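3.2 Collecting Demonstrations by Remote Control

Demonstrations were recorded in the Savthorpe kitchen, a simulated room built for this study. The operator moves the arm with a hand controller and sees two views, one of the room and one from close to the gripper. Each operator completed 10 practice runs before any data were kept (Figure 2).
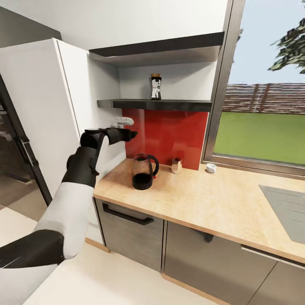

Control commands were logged together with both views -- no smoothing was applied at this stage. Operators were told to pause with the fingers open before each approach, so that the start of a grasp could be marked in the log. A run was stopped after 30 seconds without a command and was then repeated from the same starting pose. Shiuli Herath reviewed all runs and removed those in which the arm had touched the cabinets.

The close view was added in April, after operators reported that they could not judge finger position from the room view alone. It shows the space between the open fingers but little of the surrounding kitchen, and most operators switched to it only for the last part of an approach.

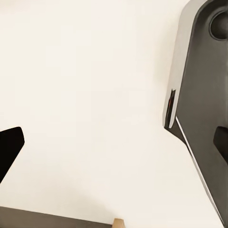
Figure 2. Room view (top) and close view (bottom) during remote control, gripper empty.

3.3 Training From Demonstrations

The retained runs were divided into 5 sets of equal size. One set was held back for testing, and the Skondavow policy was trained on the others.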